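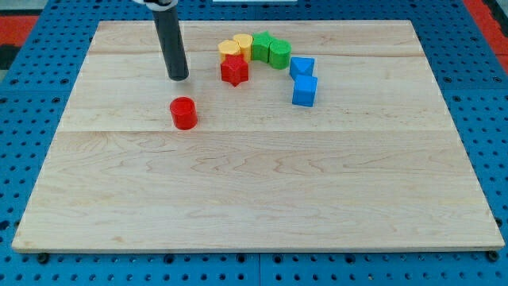
The Pusher, the Blocks and the Very Long Afternoon

How a black tube at a small lab in Hinbridge learned to sort toys, and then learned something worse

By Marilou Enriquez

The first thing Dale Fortin asks of a visitor is to stay behind the yellow tape. The second is not to laugh at the toys.

I managed the first. The arm in Fortin's lab is a serious piece of equipment, bolted down and expensive, and it spends its working life nudging colored blocks across a wooden board with a plain black tube. It has no fingers. It can't pick anything up. It is told, in ordinary typed English, to put the blue cube next to the green cylinder or to get the red star away from the yellow ones, and it pushes until it thinks it has done so.

"People see blocks and figure it must be easy," Fortin told me. "Then I hand them a stick and tell them to use one hand and no wrist."

I tried it. It isn't easy. A star pushed on one point spins like a drunk at a wedding, and a cylinder leaves in whatever direction you weren't expecting.

The system is called Bumgate, a name everyone in the building has stopped hearing. It belongs to Esura, a company that would like to sell the idea to people who run packing lines, where a great many objects need a gentle shove and very few need to be held. I had come to Hinbridge to write about that. I ended up writing about the incident of 21/07/2021, which the staff call the Long Afternoon, and which left a groove in a perfectly good maple board.

What happened to the board

The test was routine. Kaede Ikeda, who writes most of the control code, had given the arm an instruction to bring a red cylinder over to a group of blocks near the back. The tube came down, found the cylinder and started pushing. Then it kept going down.

Not by much. The tip is supposed to travel just above the wood, low enough to catch a block and high enough to touch nothing else. That day the software believed the board was 9 millimeters lower than it was. The tube met the maple, the arm's controller noticed that it wasn't where it had been told to be, and it did what a controller does in that position, which is try harder.

"It wasn't fast," Ikeda said. "I think fast would have been better. We would have jumped."

As it was, three grown adults watched a robot lean on a board and assumed it was thinking. The cylinder skidded off sideways and dropped to the floor. The tube dragged a line through the wood with a noise that Ulla Räsänen, two rooms away, took for somebody moving a filing cabinet.

Räsänen is in charge of safety at the lab. She arrived, looked at the arm, and pressed the red stop button, which had been within reach of all three spectators for the whole performance.

Whose 9 millimeters?

The lab's report on the matter runs to 7 pages and is a better read than most. The software was working from a height measured in May, when the cell was set up with a thicker board. That board had been swapped out for the maple one, and the maple one had later been raised on shims so its bolts would clear the table. Each change was written down. They were written down in different places.

There was a force limit as well. A push that met too much resistance should have stopped the arm cold. But the limit had been loosened, because blocks kept jamming against one another in tight clusters and tripping it. Fortin had loosened it himself, and says so before you can ask.

"I was sick of walking over there to reset it," he said. "I'd count to ten, hit reset, and it would trip again. So I turned it up. It worked great."

It did work great. Bumgate ran 394 trials in a row without a nuisance stop, and a chart was made of this and hung in the hallway. The chart is still there. Someone has drawn a small groove on it in pencil.

The consultant from Beaulieu

Esura, to its credit, paid for an outside opinion. Maxence Marchal drove over from Beaulieu with a force gauge and a thermos and spent most of his first morning doing nothing that I would have recognized as work. He watched the arm. He asked to see it fail on purpose. He asked what would happen if a hand were where the board was, and the room went quiet for a bit.

His answer was that the hand would have been hurt. The arm had been pressing well past anything he would accept near skin, and the tape on the floor, he pointed out, was tape.

"A toy makes people lean in," Marchal said. "If it was moving saw blades, you would all stand in the hallway."

His list of changes was short. The arm now touches off on the bare board before every session and works out the height for itself, and if the answer doesn't match the stored one, it refuses to start. The force limit is back where it was and takes two people to change. There's a light curtain where the tape used to do all the work, though the tape has stayed. Räsänen likes the tape.

Back to the blocks

The nuisance stops have returned, naturally. I sat through a session in which the arm was asked to tidy up an arc of blocks, yellow to green to blue, and it quit four times. Each time Fortin got up, checked the cluster, cleared the fault and sat down again with the face of a man whose dog needs to go out.

Ikeda is working on a proper fix. Her version backs off when it feels a jam and comes at the cluster from another side, which is how a child would do it. On the day I watched, it backed off, circled politely, and shoved the red star straight into the yellow blocks from the opposite direction. She made a note.

The grooved board has been retired to the wall of Räsänen's office, hung sideways over the coat hooks. I asked if it was there as a warning to new hires. She said it was there because the dumpster was full, and then she asked me to sign the visitor sheet, which I had forgotten to do on the way in.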